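Clorkent - Robot Teaching Operators Wanted (paid, part time)

Posted by the data floor team
Location: Drusmont building, ground floor, side entrance
Start: July, earlier if you can

We need people to teach a robot arm by hand. No degree, no coding, no robot background. Steady hands and patience, that's most of it. Read the whole thing before you apply please, we get a lot of emails asking stuff that's answered below.

What the job is

You sit (or stand, up to you) at a station and drive an arm through a short task. Pick up a part, turn it, put it on a peg, let go. Then reset and do it again. Every run gets recorded - what the arm did, what the cameras saw, how far open the gripper was - and the good ones go into the training set for Prandus, our learning system. Prandus never gets told the rules of the task. It only has the runs you give it, so the runs have to be decent.

One run is usually under a minute. A shift is three hours with a 16 minute break in the middle (odd number, it's how long the backup takes). You'll do a lot of runs. Some people find that relaxing and some people quit at the first break. Both fine, better to know early.

Right now we're on plastic gears and other small machine parts. Later in the summer we move to soft stuff, bags and cloth and so on, which is harder and slower. If you've done crafts, sewing, model kits, dental work, piano, bike repair, anything where you use your fingers and pay attention, say so in the application. That counts more with us than a tech background.
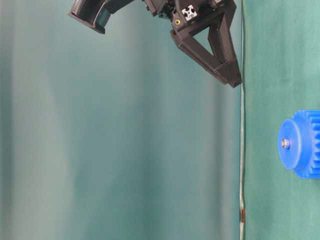

The approach is the part new operators rush. Everybody wants to get to the grab. But the system learns as much from how you come in toward the gear as from the grab itself, so we ask for a slow, clean approach, a short pause, then close. If you come in crooked and fix it, keep going, that's a useful run. If you knock something off the table, mark it as a bad run and reset. Don't delete anything. We want the bad ones too, just labeled right.

What you'll be doing day to day

- driving the arm with a hand controller (we train you, takes one shift to get comfortable)
- resetting parts between runs, moving them to a new spot each time, not the same spot!!
- marking each run good / bad / not sure
- writing a line or two when something strange happens, a loose screw, a cable in the way, a camera that moved
- swapping the backdrop cloth when the station sheet says to
- wiping down the station at the end

What you won't be doing: fixing the robot. If something on the arm rattles or sticks, hit stop and call the floor lead. Please don't tighten things yourself even if you know how. We lost a week of recordings to a helpful person with a hex key.

Who we're looking for

18 or older. Can sit or stand for an hour at a time. Either hand is fine, we'd like more left handers, most of our runs so far are from right handed people and it shows. Glasses fine. Color blindness fine for most stations, tell us and we'll put you on the right one.

You need enough English to read the station sheet and write short notes. Spelling doesn't matter, obviosly.

We don't take people who are working for another robot company at the same time. Sorry.

Hours and pay

Morning shift starts 8:30, afternoon shift starts 1:00. Pick one and stick with it for the first month, after that we can talk about switching. Minimum three shifts a week.

Pay is $33 an hour after training, $30 an hour during training. Training is paid, we put it here because people keep asking. Paid every two weeks. You are paid for time on the floor and not per run, so there's no reason to hurry and please don't. Fast sloppy runs are worse than no runs.

Free parking behind the building. Coffee is free, the food is not. The noodle place next door, Saengthong, gives floor staff a discount at lunch if you show your badge.

About the recordings

Station cameras point at the work area. Your hands and sleeves may show up when you reset parts, your face shouldn't. If it does we throw that clip out. No sound is recorded. Your name isn't attached to the runs, just an operator number, so we can tell if one person's style is taking over the set. You'll sign a form about all of this on the first day and you can read it ahead of time, just ask.

No rings, watches or bracelets at the station. Long hair tied back. Plain sleeves if possible, no sequins or anything shiny, it throws the cameras off.

How to apply

Send us an email through the contact form on the Clorkent page, subject line "teaching operator". In the message put:

- mornings or afternoons
- which days you can't do
- left or right handed
- the earliest you could start
- a couple sentences on something you do with your hands

No cover letter. Resume only if you already have one, we might not read it.

If it looks like a fit we'll have you in for a tryout, one hour, paid at the training rate. You get a short intro, then you drive the arm on a practise station and we watch a bit. It's not a test of speed. Mostly we're looking at whether you follow the sheet and whether you mark your own bad runs as bad.

We have more than 16 spots to fill between the two shifts and we go through applications as they come in, so sooner is better. Replies can take a week, we're a small team and most of us are out on the floor. If you applied in spring and didn't hear back, apply again, that inbox was a mess.

Questions about access, step free entrance, adjustable chairs etc - use the same form, put "access" in the subject and it goes to the top of the pile.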